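Ustero two-arm gripper trials – read me first

Hi! I'm the one who put this folder together, so if something in it makes no sense, blame me first. It holds the recordings from our gripper tryouts on the two-arm setup, and I made it mostly so we'd stop arguing from memory about which fingers are better.

There are 46 recordings in all. Each one has the head camera video, joint positions for both arms, gripper opening, and a plain text note I typed right after (typos included, sorry). We tried two finger sets, and I gave them nicknames: Wiltex for the short ones and Onora for the long ones. The nickname is in every folder name.

Most of the tasks use big awkward things, because small blocks told us nothing. Fabric that creases, metal bars, long tubes you can't get a proper hold on – that sort of stuff. I like these a lot more than the usual cups!

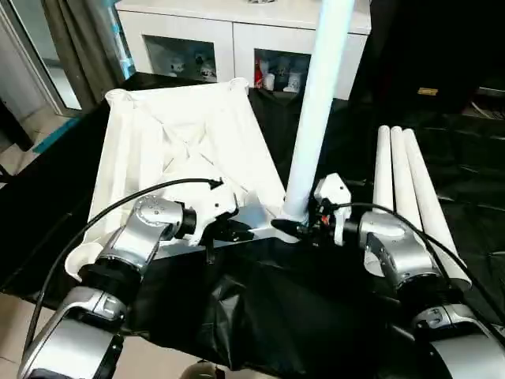 My own favorite so far is the long finger for anything you have to reach across for, and the short one for pressing down on an edge. Tipene Mahuika disagrees and wrote his side in notes_tipene.txt. Read both, then pick.

A few things to know before you load anything:

The head camera and the arm logs run on separate clocks. Use sync.csv to line them up. In 8 recordings the offset drifts, and those are listed in drift.txt.

Gripper opening goes from 0 to 800, where 0 is closed. Those are raw controller units, so please don't read them as millimeters (I did, for an entire afternoon).

Black cloth plus black fingers is hard on depth. Expect holes near the fingertips.

The loader script is called hung.py. It's old and slow but it works. I'll add the November controller runs once I've cleaned up the names.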